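Wood Grain and Daily Use: How Households in Brivwood Choose and Keep Their Small Furniture

Student project report
Waraporn Kongkaew
Submitted 11/30/23

1. Introduction

When I moved to Brivwood for my studies, I rented a furnished room, and almost all of the furniture in it was made of wood or looked like wood. In my home town many families prefer metal and plastic, because the air is humid and insects are a problem. I became curious why people here choose wooden pieces, and how they take care of them afterwards. This is the subject of my project.

My research questions were the following. What do people look at first when they buy a small piece of wooden furniture? How often do they clean or oil it? Do they repair it when it is damaged, or do they replace it?

2. Method

I prepared a paper questionnaire with 6 questions and put 300 copies in the letter boxes of two streets near the college, and also at the second-hand shop Skoltitz, where the owner kindly let me leave a box on the counter. I received 90 answers which could be used. A few others were returned empty or were filled in only on the first side, and I did not include them.

I also spoke with the people at Chaimongkol, a small joinery workshop behind the bus station. They allowed me to look in their order book. It has 1,734 entries, and I read the ones which concern drawers, small cabinets and shelves. The handwriting in the older part was difficult for me, so I used mostly the newer pages.

3. What people look at first

The most common answer was colour. People wrote that the wood should match with the floor or with the bed. The second answer was price, and the third was size. Very few people mentioned the kind of wood. Several wrote "oak" for the colour and then, in the next question, said that they did not know what their furniture was made from. I think the word "oak" is used here more as the name of a colour than as the name of a tree. My supervisor advised me to change the question after the first week, but by then most of the copies were already delivered.

Handles were mentioned more often than I expected. Older people prefer a handle which can be held with the whole hand. Younger people like a plain front, or a cut-out for the fingers. One woman wrote that she hits her knee on the handle of her bedside drawer every morning and that she has thought about sawing it off.

4. Cleaning and oil

Most households wipe wooden surfaces with a damp cloth and do nothing more. Those who use oil do it before the winter holidays, in December, when guests are coming. At the workshop they told me that this is not a bad time, since the heating dries the wood, but that people often put on too much and do not wipe off the rest. Then the surface stays sticky and dust collects on it.

The grain was also discussed at the workshop. Straight lines are found when the board is cut in one direction from the log, and the arched pattern, which they call cathedral, when it is cut in another. Both can be seen on one piece of furniture. Some customers believe that this is a fault and ask for a discount.
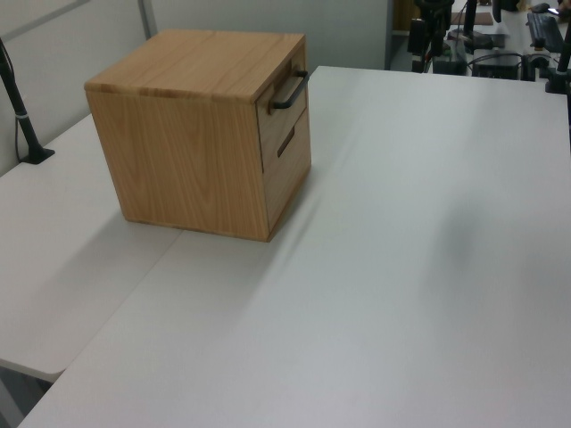
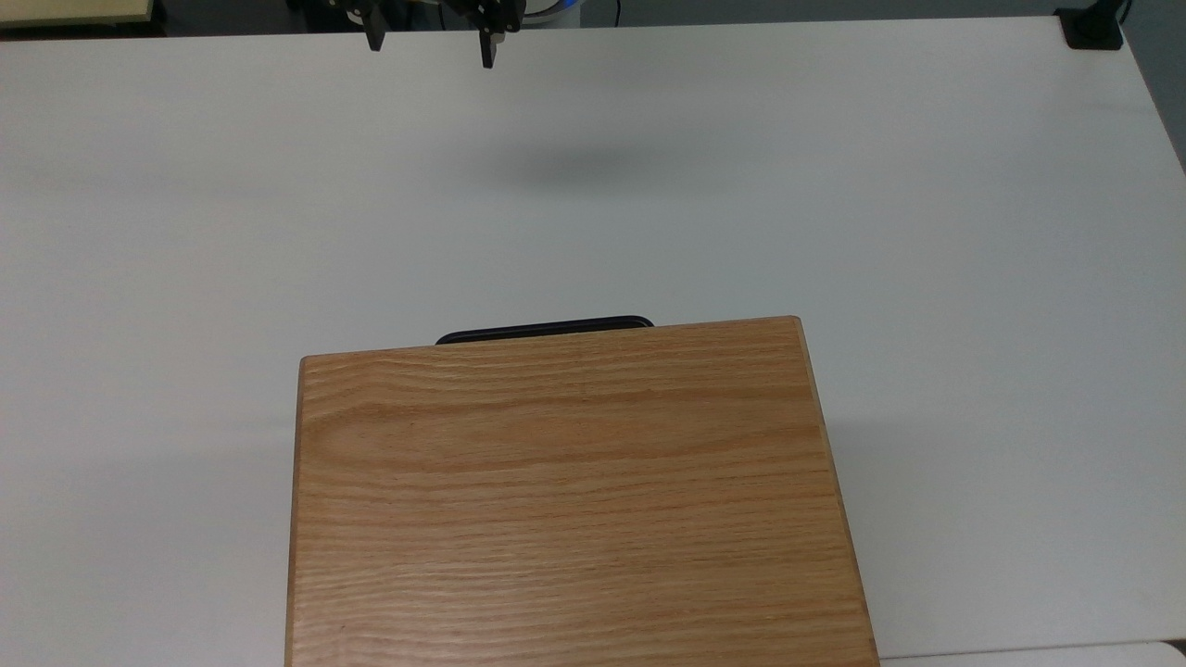
5. Repair or replace

Here the answers were divided. For a loose handle or a drawer that sticks, nearly everyone tries to repair it at home, often with candle wax or soap on the runners. For a scratched top, people put a cloth or a plant over it. For a broken joint, most of them replace the whole piece. In the order book I found that joint repairs are mainly for furniture which came from parents or grandparents.

Some respondents buy repair sets from Skilness, with wax sticks in different colours. I bought one set and tried it on the desk in my room. The colour was too red, and my landlord noticed it.

6. Problems of the project

The two streets are close to each other and have similar houses, so the result cannot speak for the whole town. My question about the age of the furniture was not clear, because some people gave the age when they bought it and others the age when it was made. If I continue this work next year, I would like to visit people at home and look at the furniture together with them.

I thank the workshop for their patience, and also my neighbour on the ground floor, who corrected the English of the questionnaire before it was printed.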